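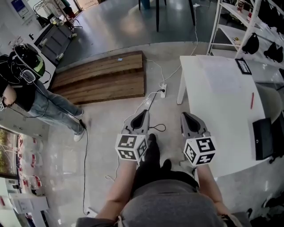

Unit 6: Pressure injuries in patients on bed rest
Instructor: Thaddeus Begay
Revised May 2018

6.1 Definition
A pressure injury is damage to the skin and the tissue under it, usually over a bony area. Common sites are the sacrum, heels, hips and elbows. Damage may start in deep tissue before any change shows on the skin.

6.2 Causes
Steady pressure closes small vessels and cuts off oxygen to the tissue. Shear adds to this when a patient slides down a raised bed - the skin stays in place while deeper layers move. Moisture weakens the outer skin.

6.3 Staging (short form)
Stage 1: intact skin, redness that does not blanch
Stage 2: partial loss of skin, dermis exposed
Stage 3: full loss of skin, fat may show
Stage 4: full loss of skin and tissue, with muscle, tendon or bone exposed
Unstageable: wound bed hidden by slough or eschar

6.4 Reading
Ruddock course packet, section 57, on heel offloading. Skip the tables on mattress types - they are covered in Unit 7.

Written work for this unit is limited to 246 words. Submit it before the Unit 7 lab.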